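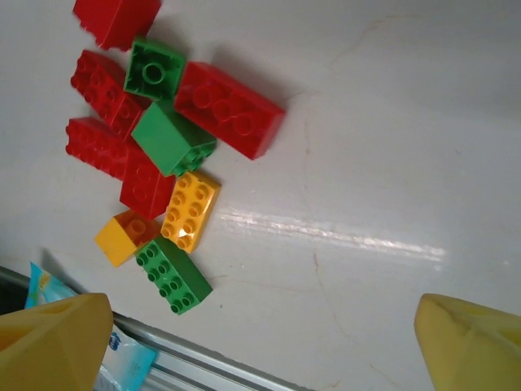

4.2 Do remixes travel further than originals?

The claim that a remix carries a record to listeners who would never have found it is repeated so often in label interviews that it has come to pass for a finding. Piątek makes it in his survey of small electronic labels, and Ziółkowski repeats it with few changes. Neither gives a way of telling a listener brought in by the remix from one who would have turned up anyway. We tried to do a little better, and the results are less flattering to the remix than we had been led to expect.

Our sample is made up of 120 vinyl EPs, 60 of which include at least one remix by an outside producer. The other 60 contain only original material and were matched by pressing size, label age and month of release. We then went through 293 archived set lists from club nights and radio shows, noting each time a track from either group was played. Set lists are poor evidence. Many are typed up the next morning from memory, and some DJs leave out whatever they would like to keep to themselves. We use them anyway, as does everyone else in this field, but we would ask the reader to keep the problem in mind. 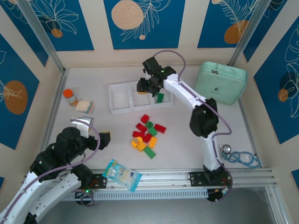
Taken at face value, EPs with a remix did show up more often. The trouble is where those plays came from. In 33 of the set lists, the person playing the remix was the remixer, or shared a label or a monthly residency with the remixer. Once these are set aside, the gap between the two groups shrinks to a size we would not want to defend. A producer playing their own work to their own crowd is hardly a sign that the music has reached new ears.

The Grison releases show the problem well. The label put a guest remix on every EP it issued, and its founder told us this "opened doors" abroad. The set lists do show plays abroad. Nearly all of them, though, are from nights at which the guest was booked, and the original tracks on the same records were hardly touched. If a door was opened, it was the remixer who walked through it.

Figure 4. Share of plays by EP type, before and after related DJs are removed. Plays at Getholm and Brisel are shown separately.

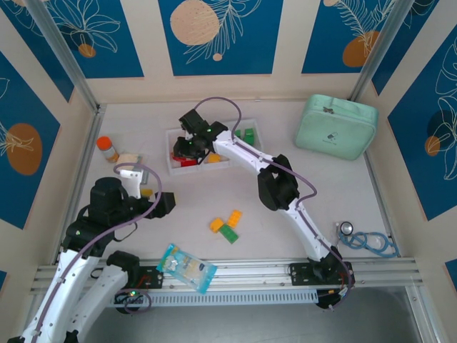
Getholm and Brisel are split out in Figure 4 for a reason that has little to do with the music. Both clubs kept full logs from the booth, with start times, so we trust them more than the rest of the archive. They are also the two places where the remix effect is weakest. At Brisel the matched originals were played slightly more often, mostly before midnight, when residents were filling the early hours with slower records. We do not make much of this. Two clubs are two clubs, and Brisel's residents had well-known tastes.

One case points the other way. The Nic Giolla EP, which came out in June with a remix on the second side, was picked up by DJs with no link to the label or the remixer that we could trace, and several of them went on to play the original as well. It may be that the remix did what remixes are supposed to do. It may also be that the record was good - a possibility the literature is oddly slow to consider.

Piątek has replied to an earlier draft of this section that plays are the wrong measure and that press attention matters more to a young label. That may be so, but his own survey leans on plays when they suit him. Until someone counts reviews with the same care, we see no grounds for treating the remix as a promotional tool of proven worth. The cost of commissioning one, at least, is not in doubt, and it is taken up in the next section.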